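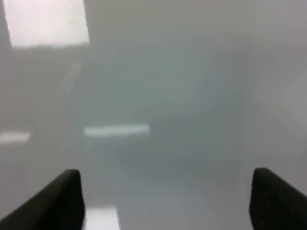
Two black gripper fingers with pale gray between them.

The Grelow Index of Writers for Young Readers
Frequently Asked Questions

What is the Grelow Index?

The Grelow Index is a reference list of authors and magazine editors whose work was written for children or for use in schools. Each entry gives the facts of a life in brief, a list of known works, and the sources on which the entry rests. The Index currently holds 692 entries and is maintained by the Hastska Library.

Who may be included?

A person may be included if at least one work for young readers was printed during his or her lifetime, or if he or she edited a children's periodical for three or more issues. Literary merit is not considered. Writers of tracts, hymns, spelling books and moral tales are admitted on the same terms as novelists. Living persons are not included.

Are illustrators and translators covered?

Illustrators are included only when they also wrote text. Translators are included when the translation differs enough from the original to be treated as a new version, and the entry will state how this was decided. Engravers and printers are outside the scope of the Index.

How are married names and pen names handled?

The heading uses the name under which most of the writer's books were published. Birth names, later married names and pen names are listed directly below it and can all be searched. Where a writer signed only with initials, or as "the author of" an earlier book, the heading uses the full name if it has been established.

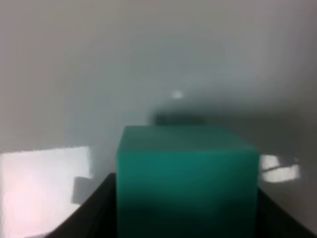
If the full name has not been established, the entry is filed under the initials or under the title of the earliest known book. Such entries are marked "unidentified" and are reviewed every June. Two pen names are never merged on the strength of a similar style alone. Editors require a contract, a letter, a publisher's ledger or a comparable record.

Why do some entries give no date of birth?

Many of the writers were born before civil registration, and a baptism record does not prove a birth date. When only a baptism is known, the entry says so and gives that date with the abbreviation "bap." A date taken from a family memoir is given with a note naming the memoir. If two good sources disagree, both dates are printed.

What sources are accepted?

Parish and civil registers, wills, census returns, publishers' records, letters and notices printed during the writer's life are preferred. Later biographies may be used where they cite their evidence. Online family trees are not accepted as a source, although they are often helpful in locating a record. Gravestones are accepted for the date of death - with the caution that stones put up by later generations are frequently wrong.

How do I suggest a new entry or a correction?

Please use the suggestion form on the contact page. State the name of the writer, the change proposed and the source, with a page or folio reference. A suggestion may be no longer than 10 lines. Scans should not be attached at this stage; the editors will ask for them if they are needed. Corrections to dates are handled first, followed by corrections to lists of works, followed by new entries.

Will my suggestion be credited?

Contributors are credited by name at the foot of the entry unless they ask to remain anonymous. Minor corrections of spelling or punctuation are not credited.

Why does the Index say so little about religious belief?

Entries record denomination where it is documented and where it had a bearing on publication, such as work issued by a tract society. They do not attempt to describe private faith.

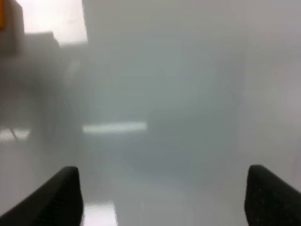 One reader has written that this policy does a disservice to writers whose stories cannot be understood apart from their convictions, and that a clergyman's daughter who wrote for Sunday schools deserves more than a single word under "denomination." The editors have some sympathy with this view. Longer entries may now carry a paragraph headed "Religious themes," limited to what can be shown from the published works or from surviving letters. Existing entries will be revised as time permits.

May I see the books themselves?

Books and periodicals held by the Hastska Library may be consulted in the Rolland Room. Requests must be received 24 hours in advance. A reader may have three volumes on the desk at one time. Chapbooks and other unbound items are issued singly, and some are available only as copies - staff will advise when the request is made. Works held elsewhere are listed with the name of the holding library, and inquiries should be sent there directly.

Is there financial help for research?

The Pronetti Grant contributes toward travel and copying costs for work on writers marked "unidentified." Applicants do not need to hold a degree or a teaching post. Applications are read once a year, and the closing date is posted on the grants page.

May I quote from an entry?

Short passages may be quoted without permission, provided the Grelow Index is named as the source. Reprinting a full entry requires written consent from the Hastska Library. Lists of works may be copied freely.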